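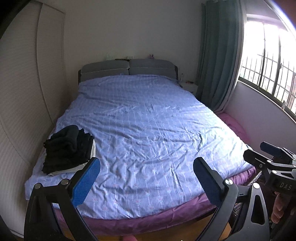
I'm a hot sleeper married to a cold one, so we've been fighting over bedding for years. Last March I gave up and ordered the Skivum percale set in a queen, $74 for the fitted sheet, flat sheet and cases. I've washed it more times than I can remember now, and I have opinions!

First, the feel. Out of the package it's stiff, kind of like a new dress shirt, and I came close to sending it back. My neighbor Hawi told me to run it through the wash with no softener before deciding (she used to sell linens, so I listen to her). She was right. By the third or fourth wash it had gone soft but still had that crisp hotel thing going, and I stopped kicking the covers off at 2 a.m.

The fitted sheet has deep pockets and the elastic goes all the way around – my old Liltetby set only had it at the corners and popped off every Thursday like it was on a schedule. This one stays put, even with my husband, who sleeps like he's swimming.
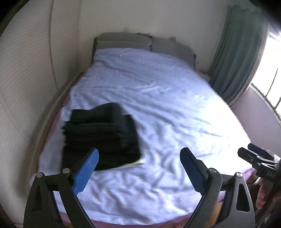
Lavender-blue sheet, no iron involved.

Now the gripes. It wrinkles. If you want a magazine bed you'll be ironing, and I'm not going to do that. You can pull it out of the dryer a little damp and smooth it by hand, which gets you most of the way there. Also, there's no tag or stripe to tell you which side of the fitted sheet is the long one, so I still get it wrong half the time and have to start over. For this price, sew in a tag!

Shipping took 5 days. One pillowcase came with a loose seam and Jasmina in customer service had a new one out to me without making me mail the old one back, so points for that.

I'd give it 4 stars out of 5. If you like silky sheets, skip it and get sateen. If you run hot, get these, and buy a second set while you're at it so you're not waiting on the dryer at bedtime like I was last night.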